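Polus Countertop Water Filter by Birkov
Section 4: Replacing the Cartridge
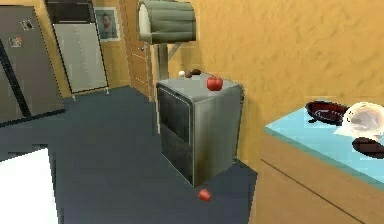 How often does the cartridge need to be changed?
Change it every 2 months in normal household use, or sooner if the flow drops to a trickle.

Before you start

Use only cartridges marked Polus 32. Other Birkov cartridges will go into the housing but do not seal at the top ring.

CAUTION: Cold water only. Never run water above 79 degrees F through the filter.

Removing the old cartridge

1. Turn off the cold tap and set the diverter lever to TAP.
2. Put a towel under the housing. Some water will spill.
3. Hold the base with one hand and turn the cap counterclockwise until it stops.
4. Lift the cap straight up, then pull out the cartridge. If it sticks, rock it gently from side to side. Do not use pliers.
5. Empty the housing and wipe it out with a clean damp cloth. No soap.

Fitting the new cartridge

6. Take off the plastic wrap and both end caps.
7. Check the rubber ring in the cap. It should lie flat in its groove with no cuts or twists.
8. Push the cartridge down onto the post, ring side up.
9. Replace the cap and turn it clockwise, hand tight only.
10. Open the cold tap slowly and set the lever to FILTER.
11. Run water for 4 minutes and throw it away. Gray or cloudy water at first is normal -- this is carbon dust from the new cartridge.

NOTE: If the cap drips, turn off the water, open the housing and seat the ring again. Tightening harder can crack the threads.

NOTE: After a vacation of two weeks or longer, repeat step 11 before drinking.

Write the date of the change on the sticker supplied and put it on the back of the housing. Used cartridges go in household trash. Spare rings are sold in packs of 2 -- see Section 7 for part numbers.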